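Leave the back of the sculpture in the room

The regional museum at Lutley has reopened its carving gallery, and most of what has been written about it has been kind. The roof no longer leaks, the heating works and entry is still free on weekdays. I have been three times since May and I have one complaint, which concerns the way the larger figures have been placed. Nearly all of them now stand with their backs against a wall.

I don't mean that they are near a wall. They are fixed to it, on grey brackets, with a gap you could slide a postcard into. The seated bishop, the two mourning women and the limewood Sala angel have all been treated this way. In the old gallery they stood on plinths out on the floor, and you walked round them. The plinths were ugly and the floor was uneven, but you could see the whole of a thing that somebody had carved in the round.

The argument for the new arrangement is that most of these figures were made to be seen from the front. They stood in niches or on altars, and the carver left the back rough or hollowed it out to stop the wood splitting as it dried. Putting them against a wall, the museum says, returns them to something like their first setting. Ruwan Kodikara, who designed the display, made this case in a talk at the opening, and he made it well.

I think it is half right. A niche in a church is deep and dark, and has candles in it, and people kneel in front of it. A bracket on a painted partition has none of that. We haven't been given the first setting back. What we have lost is the one advantage a museum has over a church, which is that you can go round the other side.

The back of a carving is where you find out how it was made. On the Sala angel there are gouge marks from the shoulders down to the hem, long and fairly even, and then a patch where the carver seems to have changed tools or changed his mind. There is an old repair in a different wood. Under the left wing there is a square hole for a peg, and a smaller one beside it that was started and given up. I know this from having looked at it for years. A child visiting for the first time this summer will not know there is a back at all. 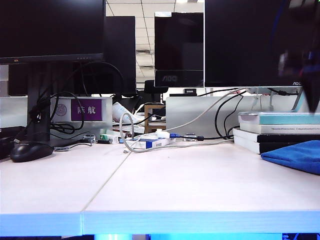 The same thing happens with drawings and with anything else that has two sides. We are used to it in daily life and don't feel the want of the other face. At a desk with an AOC monitor facing you, the screen and the maker's name are what you get, and you only think about the rear panel when there is another monitor turned the other way. Nobody minds, as the back of a monitor holds nothing that a person sat down to make by hand. A carved figure is a different matter, and I worry that a gallery of fronts teaches people to look at sculpture as they look at a screen, from one place and at one distance.

Thoa Cao, a wood carver I have known for a long time, disagrees with me on this. She thinks I am sentimental about tool marks. Her own backs are rough, she says, and she would be embarrassed to see them lit. The carver chose what to finish and what to leave, and we should respect the choice. I take the point, but she also told me that she learned to hollow a figure by looking behind the old ones at Lutley, with a torch, when she was a student. She could not do that now.

There is a practical objection too, and it deserves an answer. Figures on open plinths get knocked. The Elia Madonna lost part of a finger to a rucksack. Insurance costs money and so do people to stand in the room. The museum has 233 carvings and, on the days I went, 2 attendants on that floor.

But nobody is asking for all of them to come off the wall. Put 4 of the best in the middle of the room, with a low rail and enough space to walk round. The Beso gallery does this with its stone pieces and the rail is 30 centimetres high. You stop noticing it after a minute. If even that is too much, fix a mirror behind the angel, or hang a decent photograph of the back beside the label. The label at present gives the date, the wood and the name of the donor, and does not mention that the figure is hollow.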